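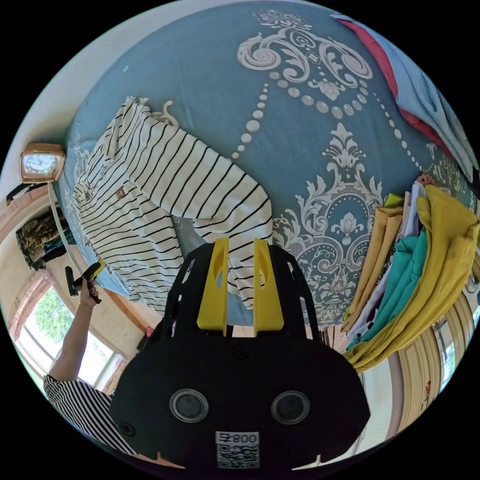
Pourquoi le robot a tiré la couverture avec le tee-shirt

Par Yutong Yan
Juillet

Plier un tee-shirt, tu sais le faire, même si le résultat n'est pas toujours très droit. Tu attrapes le tissu, tu rabats une manche, puis l'autre, et tu plies le bas vers le haut. Pour un robot, ce travail est difficile. Un tissu change de forme dès qu'on le touche. Il glisse, il se froisse, il cache un de ses bords sous un autre.

À Clunham, l'atelier Skalska apprend à un robot à ranger le linge. Le robot s'appelle Vivwood. Il a deux bras, et au bout de chaque bras une pince à deux doigts. Un matin de juillet, Vivwood devait prendre un tee-shirt posé sur un lit. Il a pris le tee-shirt et la couverture en même temps, et il a tiré les deux. Un verre posé au bout du lit est tombé par terre et s'est cassé. Personne n'a été blessé.

Voici ce qui s'est passé, et comment l'équipe a trouvé la panne.

Comment un robot apprend à plier

On pourrait écrire une liste d'ordres pour le robot : avance de tant, descends de tant, ferme la pince. Cela marche bien dans une usine, où la même pièce arrive toujours au même endroit. Avec du linge, cela ne marche pas. Un pull jeté sur un lit ne tombe jamais deux fois de la même façon.

Les gens de Skalska font donc autrement. Ils montrent le travail au robot. Une personne prend une pince dans chaque main et range le linge avec ces deux pinces, sans se servir directement de ses doigts. Ces pinces ressemblent à celles du robot. Elles ont une caméra qui filme le linge, et un capteur qui mesure l'écart entre les deux doigts.

Un capteur est un petit appareil qui mesure quelque chose. Celui d'un thermomètre mesure la température. Celui de la pince mesure une ouverture : doigts écartés, doigts presque serrés, doigts fermés.

Chaque rangement enregistré s'appelle une démonstration. Pour Vivwood, l'équipe en a réuni 2 000. Elles ont été faites dans de vraies chambres de la résidence Mahama, un immeuble voisin dont plusieurs habitants ont bien voulu prêter leur lit et leur linge. Un ordinateur étudie ensuite tous ces enregistrements. Il cherche ce que les mains ont fait quand la caméra voyait telle ou telle chose. Une manche de travers, un col retourné, un pull roulé en boule : pour chaque cas, il retient des gestes qui ont l'air de convenir.

Le matin de l'accident

Il était 10 heures. Le robot se trouvait dans la pièce d'essai de l'atelier, devant un lit fait. Une technicienne se tenait à côté, avec le bouton d'arrêt à la main.

Vivwood a descendu sa pince gauche vers un tee-shirt. Il a fermé les doigts. Dans une prise réussie, les deux bouts des doigts pincent un seul bord du vêtement, sans toucher ce qu'il y a dessous. Cette fois, les doigts étaient descendus trop bas. Ils ont aussi attrapé un pli de la couverture.

Le bras est remonté. La couverture est venue avec le tee-shirt, et tout ce qui était posé dessus s'est mis à glisser. La technicienne a appuyé sur le bouton. Le bras s'est arrêté tout de suite, mais le verre était déjà au bord.

La première chose que l'équipe a faite a été de couper le courant du robot. Ensuite seulement, quelqu'un a ramassé les morceaux de verre.

Chercher la panne

Quand une machine se trompe, on a envie de la réparer vite. L'équipe a commencé par ne rien toucher. Elle a pris des notes : la position du bras, l'ouverture des doigts, l'état des vis. Si on resserre une vis avant de l'avoir regardée, on ne saura jamais si elle était desserrée.

Première idée : la pince du robot était abîmée. On l'a démontée. Les doigts étaient droits, le moteur tournait bien.

Deuxième idée : la caméra était sale. Une trace sur la vitre peut cacher un bout de tissu. La vitre était propre.

Troisième idée : la couverture était trop glissante, ou ses dessins gênaient le robot. On a recommencé avec un drap tout blanc, sans rien posé sur le lit. Sur 40 essais, Vivwood a encore attrapé le drap 8 fois. La couverture n'y était donc pour rien.

Il restait les démonstrations. Si un élève recopie une leçon dans laquelle il y a une faute, il recopie aussi la faute. L'équipe a ressorti les enregistrements et les a triés selon la pince qui avait servi à les faire. Avec les démonstrations de toutes les pinces sauf une, tout allait bien. Les enregistrements de la dernière avaient un défaut : quand les doigts se touchaient, le capteur indiquait qu'ils étaient encore un peu ouverts.

Un tout petit écart

L'erreur était de quelques millimètres. Tu peux comprendre ce qu'elle change avec une règle. Imagine que le début de ta règle soit cassé et que tu ne t'en aperçoives pas. Tu mesures un crayon, puis une gomme, puis un livre. Toutes tes mesures sont fausses, et toujours de la même quantité. Tu as pourtant bien lu les chiffres.

Pour la pince, c'était pareil. La personne qui rangeait le linge fermait les doigts correctement sur le bord du tissu. Le capteur notait autre chose. L'ordinateur a reçu des images justes et des mesures fausses. Il a appris qu'on pouvait tenir un vêtement sans fermer complètement la pince.

Quand Vivwood essayait cela, le vêtement lui échappait. Il recommençait un peu plus bas, pour prendre plus de tissu, et un peu plus bas encore. À force de descendre, il touchait ce qui était sous le vêtement.

D'où venait l'erreur du capteur ? D'une petite pièce qui tient le capteur contre un des doigts. Elle avait bougé, sans doute après un choc. Comme la pince s'ouvrait et se fermait normalement, la personne qui la tenait n'a rien senti. Presque 1 000 démonstrations ont été enregistrées avec elle après ce moment.

Ce qui a été changé

L'équipe n'a pas jeté les démonstrations. Pour la plupart, elle a pu corriger les mesures, puisque l'erreur était la même du début à la fin. Elle a mis de côté celles pour lesquelles elle avait un doute. L'ordinateur a ensuite tout réappris depuis le début, et cela a pris plusieurs jours.

Avant chaque séance, on fait maintenant un contrôle. On ferme la pince à vide et on regarde si le capteur indique zéro. On pince ensuite une cale, un petit bloc dont on connaît l'épaisseur, et on compare. Ce réglage a un nom : l'étalonnage. Ta balance de cuisine fait quelque chose de ressemblant quand elle affiche zéro avant que tu verses la farine.

Chaque pince a aussi son cahier. On y note les chutes, même petites. Celui qui fait tomber une pince doit l'écrire et la poser dans le bac à contrôler. Il ne se fait pas gronder. Si on grondait les gens, certains finiraient par ne plus rien écrire.

Enfin, on a changé le robot. Son bras mesure l'effort qu'il fait pour tirer. Un tee-shirt est léger. Si le bras sent que la charge est bien plus lourde que prévu, il s'arrête, redescend doucement et ouvre les doigts. Cette règle aurait dû exister dès le premier jour. Elle fonctionne même si le robot a mal appris, et c'est pour cela qu'elle est utile.

Le bouton rouge

Tous les robots de l'atelier ont un bouton d'arrêt d'urgence. Il est gros, rouge, et il s'enfonce d'un coup de paume. Quand on appuie dessus, les moteurs s'arrêtent. Pour repartir, il faut tourner le bouton afin de le débloquer, puis donner un nouvel ordre au robot. Il ne peut pas redémarrer tout seul.

Ce bouton n'empêche pas tous les accidents, on l'a vu avec le verre. Il faut un petit moment pour voir le problème, puis un autre pour appuyer. C'est pourquoi on retire aussi du lit tout ce qui peut casser ou couper.

Si un jour tu visites un endroit où travaille un robot, voici les règles à suivre :

Reste derrière la ligne tracée au sol, même si le robot ne bouge pas. Il attend peut-être un ordre.
Attache tes cheveux s'ils sont longs, et rentre les cordons de ton sweat.
Ne ramasse rien près du robot. Demande à un adulte de l'atelier.
Si tu vois quelque chose de bizarre, dis « stop » très fort. Tant pis si tu t'es trompé.

Une expérience à faire chez toi

Il te faut deux pinces à salade ou deux pinces de cuisine en bois, et un tee-shirt. Pose le tee-shirt sur ton lit. Essaie de le plier en utilisant seulement les pinces. Regarde combien de fois tu attrapes le drap sans le vouloir.

Colle ensuite un petit morceau de carton épais à l'intérieur d'une des pinces, tout au bout, pour que les deux côtés ne puissent plus bien se toucher. Recommence. Tu verras que tu changes ta façon de faire : tu prends plus de tissu, tu appuies davantage. Vivwood avait le même problème, sauf que toi, tu peux voir le carton.

Les mots à retenir

Capteur : appareil qui mesure quelque chose.
Démonstration : enregistrement d'un travail fait par une personne, pour que le robot l'apprenne.
Étalonnage : réglage qui vérifie qu'un capteur donne la bonne mesure.
Arrêt d'urgence : bouton qui coupe les moteurs d'une machine.

Dernière mise à jour : juillet

Commentaires

Lilou_cm1
J'ai fait l'expérience avec mon frère. Sans le carton j'ai réussi à plier le tee-shirt mais il était tout moche. Avec le carton on a tiré le drap housse.

Papa de Noé
Merci pour l'article. Noé demande si le robot sait aussi faire les chaussettes.

Yutong Yan
Pas encore. Il sait les prendre une par une, mais il se trompe souvent pour former les paires, surtout avec les foncées.

maitresse_sophie
Lu en classe. Les élèves ont beaucoup discuté du cahier des chutes. Nous allons en ouvrir un pour les tablettes.

Tim
pourquoi on a pas mis un verre en plastique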